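I'm looking for backup singers! My band Rivach got picked to open for Furano on 7 dates this June, starting in Kikville, and our songs really need bigger choruses than I can shout by myself. You don't need training – just a decent ear and a love of loud synths. Rehearsals run most evenings until 18:00, and pay is $300 a show (meals too!). Drop a voice memo at Chan Studios, room 302, by 2023-06-15.

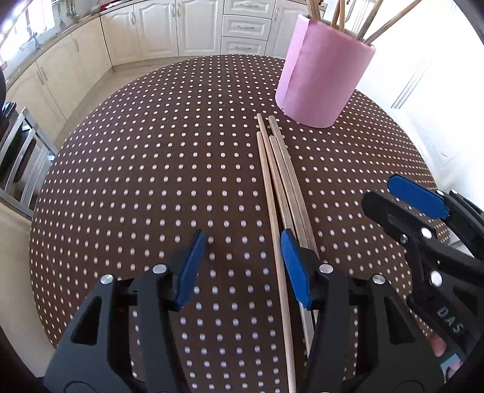 Chopsticks on the polka dot tablecloth

Can't wait to hear you!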